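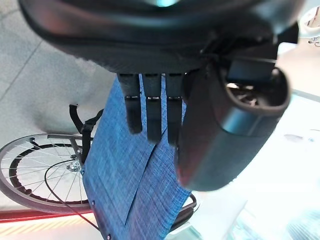
Zasum: wheelchair fabric and folding parts, image set

Version of 5/8/21

Zasum is a set of still images of wheelchairs and the soft parts fitted to them: seat slings, back slings, cushion covers, calf straps and the pockets that hang behind the backrest. It was put together at the Trateo repair workshop to help people sort and label second-hand chairs before they go out on loan again. The images can also be used for training or testing a model that has to find fabric, wheels and fixings in a cluttered view.

What is in the set

There are 577 images. Of these, 327 show woven fabric close up and the rest show more of the chair. Most of the chairs are folding ones, in various states of folding and at various angles, as they come off the rack or lie on the bench. Blue and black slings are the most common colours in our stock, so they are the most common here too.

Files are in three folders:

fabric/ for slings, covers and straps
wheels/ for rear wheels, castors, handrims and tyres
whole/ for views where most of a chair can be made out

An image sits in one folder only, chosen by whatever takes up the most room in it. The label file lists everything else that can be seen, so search the labels and don't rely on the folder name.

Labels

Each image has one line in labels.csv, with these columns:

file: the name of the image
part: the main part, from the list in parts.txt
material: woven, coated, mesh, metal, rubber or unsure
colour: one everyday colour word
fold: flat, creased, folded over or hidden
fixings: grommets, screws, studs, lacing, none seen or unsure
other: any further parts, separated by semicolons

Seat slings and back slings can look the same when the chair is partly folded. If the person labelling could not tell, the part is given as "sling" with nothing after it. Please don't change these to one or the other without looking at the chair.

"Creased" means a line in the cloth with nothing doubled over. "Folded over" means one layer lies on top of another, even if only at a corner. A panel with both is marked "folded over".

Grommets are labelled only where the ring or the hole can be seen. We did not fill in the ones that ought to be there. A back sling normally has a row of fixings down each side, and many images show one or two of them, or none.

"Woven" covers anything with a visible weave, including plain nylon. We tried to split nylon from polyester in an earlier version and gave it up.

How the labels were checked

Two people labelled every image in the fabric folder separately and then compared. They disagreed on some 70 images, nearly all of them over the fold column. Those were looked at again together and the agreed label kept. The wheels and whole folders were labelled once, with a spot check of 30 images.

Known problems

Colour is affected by the lighting. Navy and black are hard to tell apart in the darker images, and a grey cover may come out bluish.

Children's chairs are under-represented. There are no powered chairs.

The word "wheel" in the other column may mean a rear wheel or a castor. This will be split in the next version, planned for September.

Several chairs appear more than once. If you are making a training and test split, use chairs.txt, where images of the same chair are grouped, and keep each group on one side.

What it should not be used for

The set says nothing about whether a sling is safe to sit on. Wear at the stitching and around the fixings is often out of view, and a chair should be checked by hand before anyone uses it. It isn't suitable for estimating seat width or sling tension either, as no measurements were taken.

Related sets

Maltura covers walking frames and crutches and uses the same column names. Ding covers bed rails and commodes, with an older label list that has no fold column. The three can be loaded together if you leave that column blank for Ding.

Changes in this version

Added the fixings column.
Moved cushion covers from whole/ to fabric/.
Corrected "castor" where it had been spelt "caster".
Removed duplicate lines from labels.csv.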